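Comparing two grippers on a two-arm robot: how to set up an egg test
Written by Ayuba Dankwa
March 25, 2021

When we wanted to choose between the Huddale and the Nerkivix finger sets, the data sheets did not help us much. Both give a closing force and an opening width, and both look fine on paper. So I made a small test with eggs, which you can repeat in one afternoon.

What you need
A robot with two arms and parallel grippers
A moulded egg carton and enough eggs to fill it
A few other things of different shape and stiffness, for example a tube, a spray bottle and something soft in plastic wrap
A kitchen scale
Kitchen paper, more than you think

Step 1. Prepare the table
Use a flat board of one light colour. Our first board was shiny and the head camera saw reflections as edges, so we changed it. Keep the other objects at the back, where the arms can reach them later but do not touch them during the egg part.

Step 2. Set the force limit
Open the controller page and set the closing limit to 1550. The number is in the controller's own units and says nothing about newtons, so please do not copy it to another controller. Close each gripper slowly on the kitchen scale and write down the reading. If left and right differ, correct this before you continue.

Step 3. Move the eggs
Start with a few eggs lying directly on the board next to the carton. They are harder than the eggs in the cups, as they can roll when the first finger touches them. Bring the fingers in wide open and low, then close at the slowest speed.
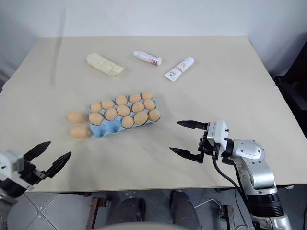 Approach along the short side of the egg if you can. With the long side the fingertips slide towards the pointed end, and the egg turns in the grip. For the cups the problem is another one: the neighbour eggs leave little space, and a thick finger pushes them before it holds anything. A narrow tip is a real advantage here.

Step 4. Write down every try
We made 64 tries with each finger set. Huddale placed 47 eggs correctly, Nerkivix placed 58. I count a try as correct only when the egg stands in the cup and the shell has no crack under a lamp.

Step 5. Repeat with the other objects
Now take the bottle, the tube and the wrapped piece, with the same force limit. Here Huddale was better – its wider pads hold a soft package without cutting into it. For the tube I saw no difference.

If your gripper stops before it closes, look first at the cable near the mounting bracket. Ours was pulled tight when the wrist turned, and I lost a morning to it.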